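The **Betudine** is a small-to-medium crossbreed dog that grew out of farm terriers and water spaniels in the river country near Hornbridge. It is a lively, curious, deeply affectionate animal, and people who have lived with one tend to go straight back for another! No major kennel club recognizes it as a breed, but the Hornbridge Betudine Register has kept a studbook for it and lists 2,469 dogs.

## Appearance

Betudines are sturdy little dogs, slightly longer than tall, with a deep chest and a wonderfully expressive face. The coat is wavy on the body and tight and curly on the ears. Chocolate, fawn, and black are the usual colors, and a white blaze is allowed. The tail is carried high and is rarely still.

The feet get a lot of attention from fanciers. They are broad for the size of the dog, with partial webbing between the toes, and they give the breed its easy, splashy way of crossing shallow water.

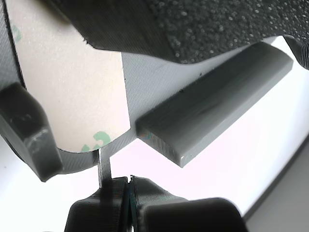

Paw pads in the Betudine are thick, dark, and surprisingly tough. Puppies are born with smooth pads that roughen over the first few months of walking on hard ground. In a fit adult the surface has a pebbled feel, and owners like to compare it to sandpaper, with the same sort of grip as the dark, granular pad next to the cream backing paper. Dogs kept mostly indoors have softer feet and should be introduced to gravel and pavement in short walks.

## Temperament

This is a joyful dog that wants to be in on everything. Betudines bond with the whole household, get along beautifully with older children, and usually accept cats they were raised with. They bark at the door, then greet whoever comes through it like a long-lost friend.

They learn very fast. Most pick up a solid recall early, and many go on to agility, scent games, or dock diving (a sport that might have been made for them). Boredom is the main problem. A Betudine left alone all day will dig, shred, and sing.
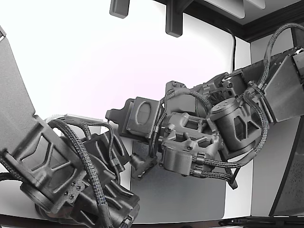
*Two mechanical arms reaching toward each other inside a pale enclosure.*

## Care

An adult needs two good walks a day and a swim whenever one can be had. The coat should be brushed 3 times a week and the ears dried after every swim, as the curly hair holds water against the skin. Ear infections are the most common complaint. Nails grow quickly and benefit from regular trimming.

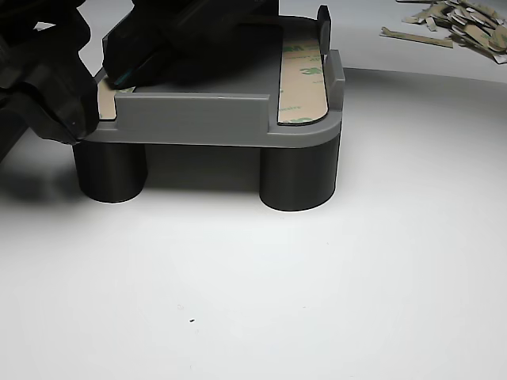

**CENVILLE, May 2020**

The register's newest branch covers Cenville and the Mendonça valley, where the breed has caught on in a big way. The branch has 9 approved breeders and a waiting list for puppies. Its handbook, 800 copies of which were printed for new owners, includes a feeding chart, a guide to first swims, and a very good chapter on teaching a young dog to settle. Puppies from the branch go to their homes with a copy of the handbook and their register papers.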